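4.2 How households in Etdale talk about worn clothing

When we began visiting homes in Etdale in January, we had expected people to speak mostly about price. They did speak about price, and often at great length over a pot of tea, but the conversation nearly always drifted towards something gentler, namely the point at which a garment stops being "good" and becomes "for the house". Of the 91 households that took part, most had a word of their own for clothes at this middle stage. The commonest was "seconds", though one family of 8 had a whole ladder of names, running from "church" down to "shed", and were delighted to explain it to us (twice, with some disagreement between the grandparents).

The clothing diaries, which gave us 2922 entries in all, bear this out rather nicely. A shirt seldom goes straight from the wardrobe to the rag bag. It is worn to work, then at weekends, then to bed, and after that it may be lent to a cousin for painting a fence. Barasa, in his earlier study of Mwakyusa, called this "the long goodbye", and we have borrowed the phrase with his kind permission. What we would add is that plain garments seem to travel further along this road than patterned ones, perhaps because a plain top offends no one at any stage of its life.

T-shirts deserve a special word. They turned up in the diaries more often than any other item, and people were fondest of those whose cloth had gone soft with washing. Asked how they judged softness, many simply took a bit of the fabric between finger and thumb, and we came to think of this small pinch as a test in its own right. Figure 3 shows a plain example with a contrasting sleeve hem.

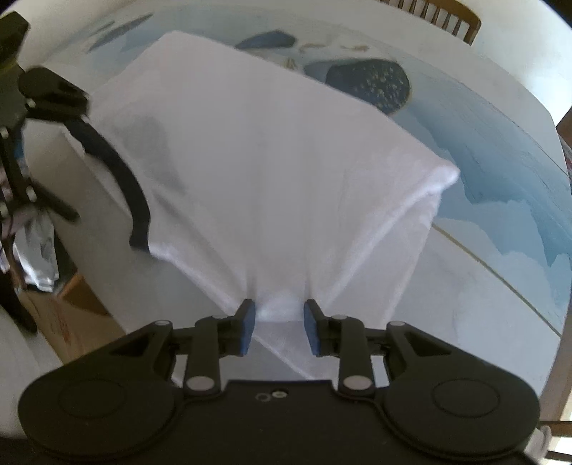

Figure 3. White T-shirt with a dark navy ribbed sleeve hem, the cloth gathered at one point and creased outwards from it.

4.3 Mending and who does it

Mending was spoken of more shyly. Several people told us they could not sew, and then, a little later in the visit, brought out a neatly darned elbow to show us. We return to this modesty in Section 5, where the Jerkura interviews are discussed.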